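4.2 Grasping with the wrist camera

In the second part of the study we compared two parallel grippers on the same arm, with the same controller and the same set of test cubes. The first gripper, which we call Pandley in the tables, has straight fingers and a short stroke. The second, Clindia, has angular fingers and a longer stroke. Both were mounted with the same flange, and the wrist camera was calibrated again after each change of gripper.

The cubes were printed in our laboratory and each one carries a number on the face, so that the log of a trial can be checked against the recorded video. We made 20 cubes in several colors. Every cube was grasped 20 times with each gripper, which gives 400 trials for one gripper. The start position was drawn at random from a list that was the same for both. A trial was counted as successful if the cube was lifted, held during the waiting time and placed again without a correction by the operator.

The closing command was sent when the estimated center of the cube was between the finger tips. For the estimate we used only the wrist camera, without depth. The segmentation is based on color and edges, and its threshold was fixed before the trials and was not changed later. We are aware that this choice makes the method weak when the object and the surface have a similar color. For this reason the blue cubes are reported separately in Table 3. The view after closing the fingers is given in Figure 4.

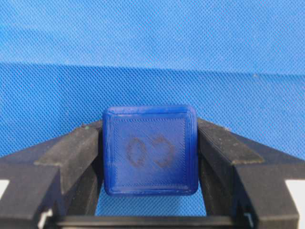
Figure 4. Wrist camera view of cube 03 between the fingers. The cube is close in hue to the blue background, and the number is on the inner panel of the face.

Despina Gkikas objected to the color threshold when she read an earlier draft of this section. In her opinion a fixed threshold does not compare the grippers but the camera, and a failed estimate should be removed from the success rate before any conclusion about the fingers is made. She also asked whether the printed ridges on the cubes give the fingers a better hold than a smooth part would give.

We followed the first remark in part. The trials in which no closing command was sent are now listed in their own column. There were 37 of them over both grippers, and most belong to the blue cubes. We did not remove them from the total, as a user of the complete system would also meet them. The reader can calculate the other rate from the table. The second remark we can not answer with the present data. A short test with smooth parts was done in May, but the parts had a different mass and we do not include the result.

With the missing commands set aside, the difference between the two grippers is small for a centered cube. It becomes larger when the cube is rotated before the grasp. The Pandley fingers often touched a corner first and pushed the cube away, while with the Clindia fingers the cube was more often turned into line during closing. We think that the longer stroke is the main reason, but the shape of the fingers was changed at the same time, and the two effects can not be separated here.

The waiting time between the closing command and the lift was 500 ms in all trials. Arlo Dunleavy repeated a part of the series with 400 ms and found no change for Clindia, but two more drops for Pandley. This number is too small for a statement. The controller, the lamp position and the full list of start positions are described in the appendix, together with the calibration values for both mountings.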